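Hidmont packing cell – gripper check, May
Cycle counter: 1,378

1. Finger screws snug, none missing – OK. Please go gently with the driver, these are little fellows.

2. Pads gripping well, texture clear of grime.

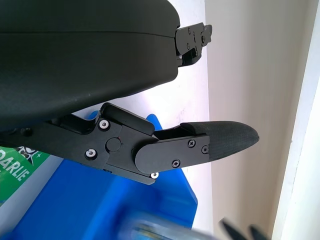 Item 2, finger and pad over the blue bin.

3. Pad tips whole – FAIL. One is chipped and ragged at the end, with pale flecks, and the black part along the finger's lower edge is cracked too, so I'd dearly like both changed before the 6 a.m. start.
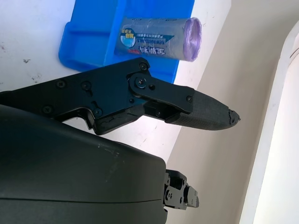
Kristýna Čierny: Agreed, swap the pads in pairs please, and set the next check at 1,000 cycles.

4. Wrist housing wiped down – still to do.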